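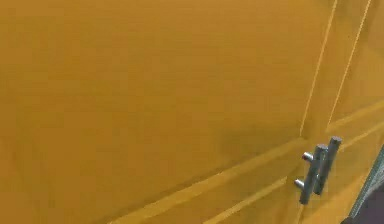
He terminado El invierno en Bandholm y vengo con dudas. Me lo vendieron como la novela romántica histórica del año. Abro hilo, con spoilers suaves hasta que avise.

Premisa: la heredera de los Serra viaja a Bandholm para casarse con un naviero al que solo conoce por carta. Al llegar descubre que las cartas las escribía el hermano menor. Vale. Cyrano con barcos. Me apunto.

El problema empieza en el capítulo 3, cuando ella ya sabe quién escribía y decide callárselo. ¿Por qué? La autora no lo explica. Tampoco en el siguiente. Yo seguí esperando una razón hasta el 18 y me dieron un baile.

Que el baile está bien, ojo. Es de lo mejor del libro: se hablan mal, se pisan, él se va antes de que acabe la música. Si toda la novela tuviera ese pulso yo estaría escribiendo otro hilo.

Pero son 400 páginas y el conflicto se resuelve con una conversación de cinco minutos. El malentendido me gusta como a cualquiera, siempre que los personajes tengan algo que perder si hablan. Ella no pierde nada. Él, como mucho, el desayuno.

Lo del «libertino reformado» también me lo creo a medias. Nos repiten que el menor tiene una fama terrible y en escena lo vemos leer, cuidar de un caballo y pagar deudas ajenas. ¿Dónde está el libertinaje? ¿En una nota al pie?

Ahora sí, SPOILER.

.

.

.

El naviero renuncia al compromiso porque sí. Un párrafo, una carta y al barco. Era el único personaje con un motivo claro —necesitaba la dote— y de repente le da igual. Me sonó muchísimo a que ya le están guardando su propia novela.

Y efectivamente: Zovitz anuncia segunda parte para agosto. Pues mira, seguramente la lea, que el naviero me caía bien. Pero que no me digan que esta se sostiene sola.

Sobre la edición: tapa bonita, papel decente y bastantes erratas. En una página la tía cambia de nombre dos veces. Sollus, que lleva la colección, suele cuidar más estas cosas.

El audiolibro no lo he probado. Si alguien lo ha oído, que me diga si el narrador salva las cartas, que leídas se hacen largas. Hay una de seis páginas sobre la niebla.

Nota: 3 sobre 5, y uno de esos puntos es del baile. Si os gusta el género, biblioteca antes que librería.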